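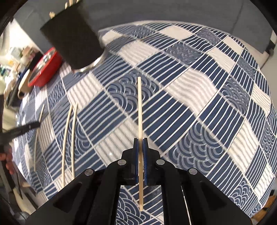
Fig. 5.1 Hand-held gripper closed on a single chopstick, with more on the cloth to the left.

Chapter 5
Working Rules for Hand-Held Grippers

What this chapter covers
Pre-use checks. Grip force and how to set it. Station layout. Keeping hands out of the jaws. What to write down, and when. Terms in capitals are in the glossary at the back of the book.

Before you start
You should have read Chapter 2 (jaw types and linkages). If you skipped it, go back for the part on pivots at least, the checks below won't make much sense otherwise.

5.1 Why a hand-held tool needs rules

A fixed arm has a fence, a stop button and a printed procedure on the wall. A hand-held gripper usually has none of that. It gets picked up, used, put down, lent to the next bench. People treat it like a pair of tongs. Then the pads wear down on one side, the linkage gets sloppy, and a month of recorded grasps is no good for anything.

So - rules. Short ones. The set in this chapter follows the Zusten shop code, second edition, with changes made at the Kutora training lab after a year of student use. Where the two disagree we say so and give the Kutora version. Your own site may be stricter. If it is, follow your site.

One thing to settle early. In this chapter OPERATOR means the person holding the tool. PARTNER means anyone else with hands over the same table. Both have duties. Students tend to read the operator rules and skip the rest, and most pinched fingers in the Kutora log belong to partners.

5.2 Thin objects first

We start with a chopstick. Cheap, easy to replace, and hard to hold well. A cup or a block forgives a bad grip because there is plenty of surface to press on. A thin stick does not. The contact is a narrow strip on each pad, and any twist in the jaws shows up right away as a lean.

Look again at Fig. 5.1. The stick is close to vertical, and the ridged blue pads meet it from both sides. This is the hold you are aiming for in Exercise 5A. Note also where the lower end comes out, in the gap between the outer arms. Keep that gap clear. A stick pushed down against the linkage can jam it or snap.

Rules for thin objects:
Close slowly. Stop at contact, then add force.
Line up the stick with the pads before closing, not after.
Never straighten a leaning stick with your free hand while the jaws are shut. Open, reset, close.
Don't use a split or splintered stick. Bin it.

5.3 Checks before use

Do these every time the tool changes hands. Yes, every time, even if the last operator is standing next to you.

Pads: seated flat, ridges clean, no shine from wear.
Pivots: no side play. Hold one finger of the gripper still and rock the other.
Arms: no cracks at the corners of the cutouts.
Travel: open and close fully 5 times. It should feel the same on each one.
Handle: dry, no tape coming loose.

Any fail and the tool is out. Tag it, log it, take another one. Do not fix pads at the table with glue - the pad height changes and so does the grip.

The Zusten code asks for pad replacement after 90 hours of use. Kutora uses 77 for work with bare wood, wich is rougher on the ridges than coated parts. We use the lower number all through this book.

5.4 Laying out the station

Cloth or mat flat to start with. Smooth out big folds, small ripples are fine. Patterned cloth is allowed and sometimes wanted, when the record needs a busy background, but write the cloth down in the log so the next team can match it.

Objects waiting their turn go to one side. Containers far enough back that the outer arms can swing without knocking them. Dishes and small items not in the task should be kept together, away from the work area.

When two people share a table, agree on who moves first. Say it out loud. A partner's hand stays outside the reach of the jaws untill the operator calls "open". The Tridano form has a box for this call and the Mạc form doesn't, so if your lab uses Mạc, add a line by hand under Remarks.

5.5 What goes in the log

Tool number. Operator. Partner, if any. Object type. Surface. Pad hours at start and end. Drops, slips, jams. Any contact with a hand, even a light touch that left no mark.

Write during the session, in pen. Logs filled in from memory at the end of the day are not accepted for the exercises in this chapter.

Exercise 5A
Work in teams of 2. Run the full check from 5.3, then lift one chopstick from the cloth and hold it upright. Set it back down on the cloth without letting it drop. Swap roles, check the tool again, repeat. Compare your two logs and mark every line where they differ. Bring both sheets to the session on Section 5.6, Grip Force Limits.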